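Equipment Planning Board > Service Robots > Budget requests for November
Print this page | E-mail this thread

Leonora_G
Our office is preparing a request for two tray-carrying units for the Nivham residence lounges. The task is the clearing and moving of refreshment trays.

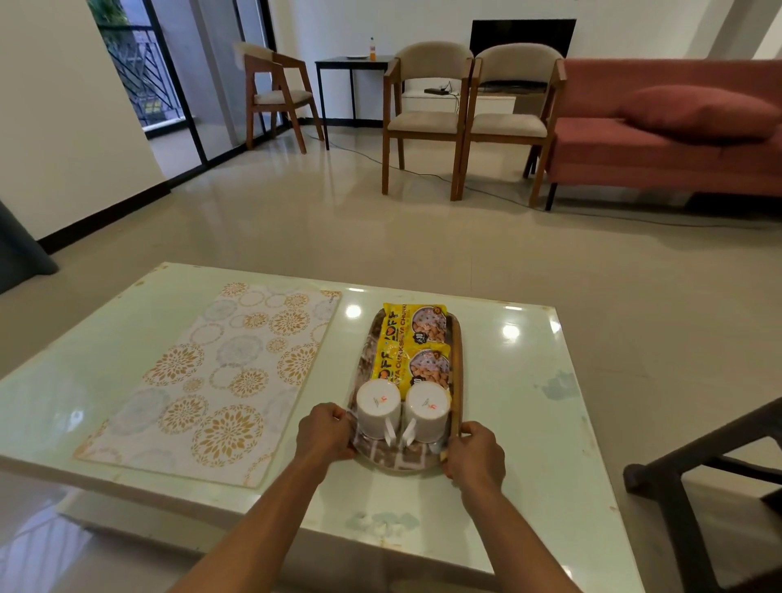 Re: Budget requests for November

R.Bajwa
The load should be settled before any model is chosen. Two mugs and two snack packets on an oval tray, held by both long sides, would call for a two-arm unit. I recommend the Andetti.

yulan.zheng
I must disagree. A wheeled cart with a single arm would serve, at 300 a month on lease. Please also budget for cable covers – loose cables on a tile floor will stop most wheeled bases.

R.Bajwa
A single arm will tip an oval tray. Our trial of nine weeks was clear on that point.

Leonora_G
Both options will be priced. Cable covers have been added to the request.

Shares: 534 | Comments: 2

Xiaoqing Xu: Does the lease include service visits?
A-A Chan: Kindly post the final quote when it is received.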